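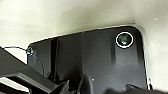

Bracket, black, on the pale surface. One ringed hole near the rounded corner.

Misaki Iwasaki wrote the handover the way she wrote everything, in the order the work was done. The second-floor kitchenette at Skikgate had a Kirnholm dishwasher, work order 414, complaint: rattle during drain. She had found a bracket on the counter behind the coffee machine. It fit nothing she could name. The parts list had 2987 lines and she had read them over two evenings. No bracket of that outline was on it.

She moved it to a wood surface, where the outline was easier to read, and compared it with the drawings again.

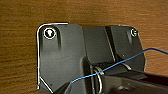

Kazuhiro Sekiguchi replied that the list only covered machines built after the Tsoukalas plant closed, and that before then the brackets had been drawn by hand and never numbered. He asked whether the rattle had stopped on its own.

It had. She had run 2 full cycles with her palm against the door. The drain was quiet both times. She entered this under Findings and left Cause blank.
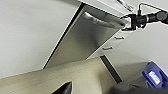
Dishwasher door and handle, with the seam along the white surface.

The form would not close with Cause blank. She typed "part absent," deleted it, and typed "part present." The form accepted either one. She checked the door for level, then the gap along the seam, then the level again.

It was past seven. People had left their cups by the sink and gone home.

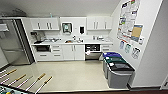
She rinsed the cups and set them on the rack, put the bracket in a bag, and wrote 414 on the bag. Under Remarks she asked Sekiguchi to send the hand drawings, if he still had them, before December. Then she put her palm on the door once more and waited for the drain.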